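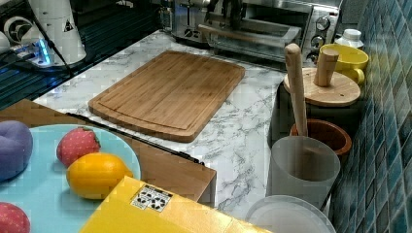

Category: Student Projects / Consumer Studies

30th May, by Ngaio Ruddock

My project asked whether people trust "antibacterial" claims on kitchen goods, and whether they should. Grerell and Prinari both sell boards on that promise. A bamboo cutting board with a juice groove, lying on a marble-patterned counter, looks clean enough to most of us, and I suspect looks do much of the selling.

I surveyed 75 shoppers. Only six had read the small print. Sixteen said they would pay more anyway. Prinari's leaflet cites 2377 tests but never says what was tested, or by whom, so I gave it no weight. My own sample is small and mostly my neighbors, so please don't give that much weight either. I plan to repeat the survey in June with the wording changed.

Contact the Ositz student office | Back to top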